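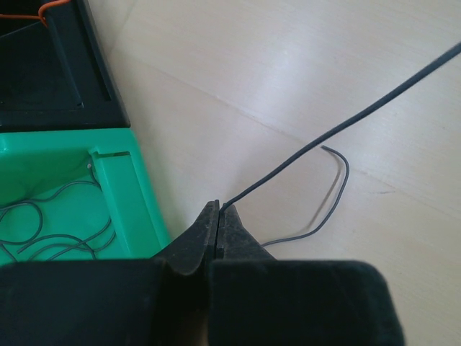
Sorting bench, Tatham site: black cable in the gripper, grey wire beside it.

Progress report, Kiter cable sorting trial
Prepared by Chinyere Wike, Sun 23 June

The supplier's target was 975 pieces a shift. Our best shift so far reached 799, and a person stood at the bench for all of it. I would not call that labour saved.

Rasmus Tamošiūnaitė's crew of six now spend their time untangling wire and clearing stoppages. Two have asked for their old jobs back. Sore wrists are down — I'll grant that — but the new work is dull and comes with no pay review.

Wire is sorted by colour into separate bins, grey in the green one and orange in the black. 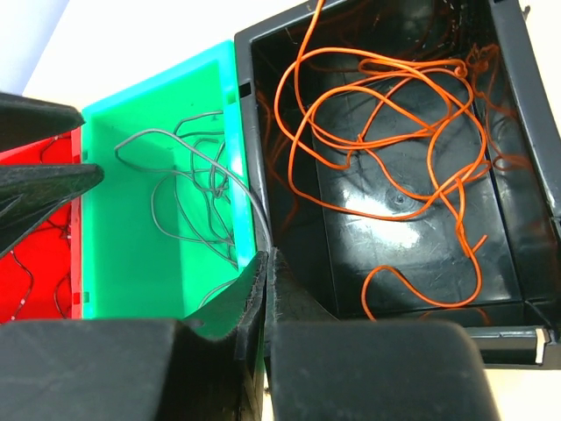
Will any positions be cut before December?
None will be, and we want that in writing before the next payment is released.

Training stands at 40 hours, all of it on day shift. Nights have had none.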